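## ¿Por qué se mueve la madera?

Un árbol bebe agua por las raíces y la sube por unos tubos muy finos que recorren el tronco. Cuando se corta y se seca, los tubos siguen ahí, vacíos. Por eso la madera se parece un poco a una esponja dura: si el aire está húmedo, toma agua y se hincha. Si el aire está seco, la suelta y encoge.

Casi todo el cambio ocurre a lo ancho. A lo largo, una tabla apenas varía.
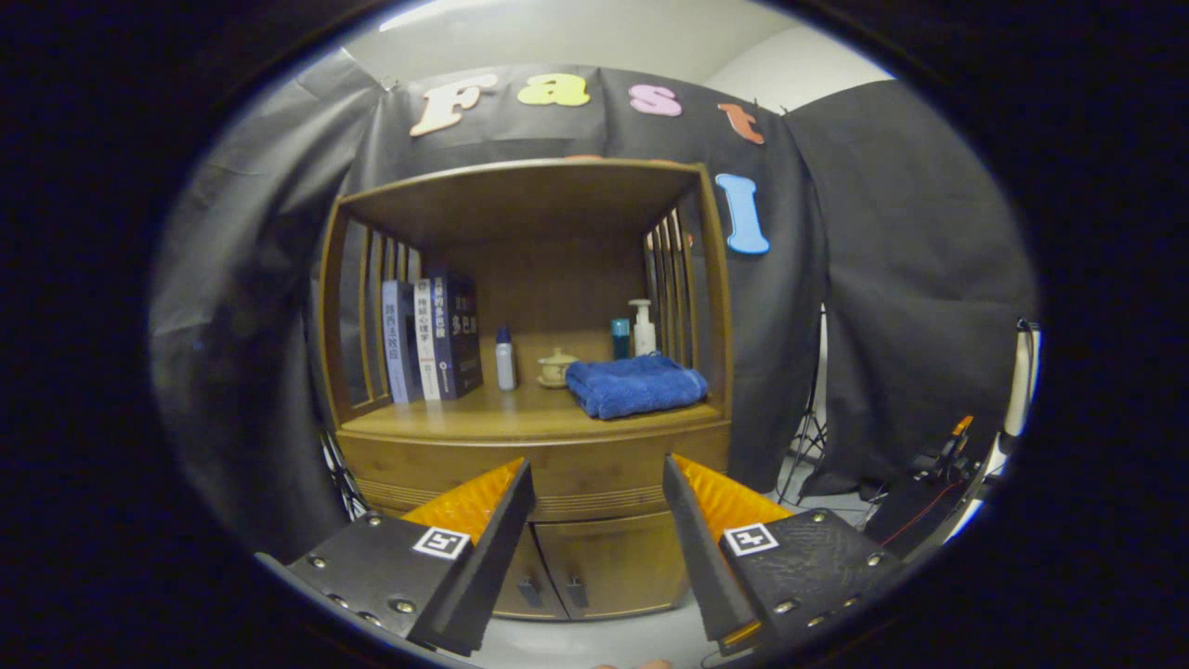
Los carpinteros conocen este problema desde hace siglos. Una tabla ancha y bien sujeta no puede encoger, y a veces se raja. Una solución es usar piezas estrechas y dejar espacio entre ellas, como los listones verticales en los costados del mueble de los libros. Cada listón cambia muy poco y tiene sitio para hacerlo.

**Prueba en casa:** busca un cajón de madera que se atasque. Ábrelo un día de lluvia y otra vez un día seco de mayo. Apunta en cuál de los dos cuesta más.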